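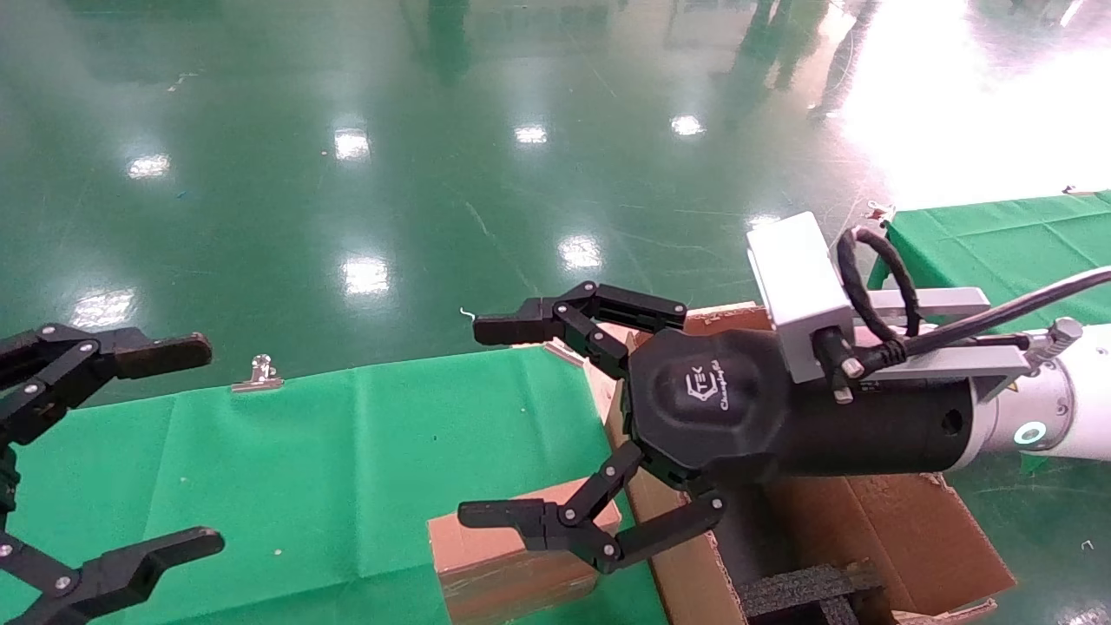 # Looking after a two-arm packing bench: tips that stuck

*Updated October 18, 2021, for the Jeltora workshop pages*

I love this job. Give me a quiet hour, a clean rag and a two-arm bench to fuss over and I'm happy! Most of what follows came from small annoyances, the kind you put up with for weeks and then fix with something out of the desk drawer. It's all for a cell with two-finger grippers, a camera at the wrist and cardboard boxes going through it, but plenty of it works on other machines too.

## The cloth

Green cloth makes a great work surface. Small boxes don't skate about on it, and brown cardboard shows up nicely against it. Clip it at the far edge with ordinary metal binder clips. Tape works for a day and then leaves gum on the table.

- Put the clips where the arms never travel. Jog each arm through its widest reach with the speed turned right down and watch the wire handles. If a fingertip comes anywhere close, slide the clip along, or fold the handles flat.
- Wrinkles are fine for big boxes. For small ones, smooth the patch where the box sits, or it will rock when the fingers close.
- Lint roller, every morning. White specks show up on green like you wouldn't believe, and they love to end up on the finger pads.
- Wash the cloth on its own, no softener. (Softener made ours slippery. I was very puzzled for an afternoon.)

## Fingers and pads

Open both grippers wide before you clean them, then lock out the power. You can get a rag between the links that way, and your own fingers stay out of trouble.

Wipe the flat pads with a barely damp, lint-free cloth and let them dry. Cardboard dust builds up into a sort of gray felt, and a dusty pad lets a box slip long before it looks dirty. For the linkage, use a soft brush — an old, clean paintbrush is lovely for this — and brush outward from the pivots. Don't spray oil in there. It catches the dust and you get paste. If your maker's manual calls for grease, use the one it names and wipe off the extra.

While you're in there, check the little screws on the link plates. I put a thin line of paint marker across each head and onto the plate, so one look tells me if anything has moved. Best trick on this page!

## Wrist camera and its cable

1. Check the bracket by hand. It should feel solid with a light push from each side.
2. Snug the bracket bolt if it needs it, then run your camera check again. Even a tiny shift will put your picks off.
3. Follow the cable with your eyes through a full turn of the wrist. You want enough slack for the turn and no loop big enough to catch on an open box flap.
4. Clean the lens cover with a blower first, then a microfiber cloth.

## Boxes

Fold the flaps right back and crease them hard. A springy flap drifts up while the arm is inside and brushes the lower finger. We retire a practice box after 20 runs, sooner if the corners go soft.

Foam inserts shed crumbs when they're new. Tap them out over the bin, well away from the bench, and run a hand vacuum down any slots.

## Glare

We had 13 bad picks in one evening at the Iltitz bench, and all of them came down to shine. A glossy floor throws the ceiling lights straight back up, and a camera looking past the table edge sees every one. Things to try, cheapest first:

- turn off the one light row behind the bench
- pull the cloth a bit further over the far edge
- lay a dull mat on the floor behind the table
- lower the exposure a notch and test again

The mat did it for us. I still go and look at it sometimes, very pleased.

## My routine

Daily: lint roller, pads, quick look at the paint marks. Weekly: brush the linkage, check the bracket, follow the cable. Every 3 months: wash the cloth and swap any tired clips. The next one is due in December, and I've already got the new clips in the drawer.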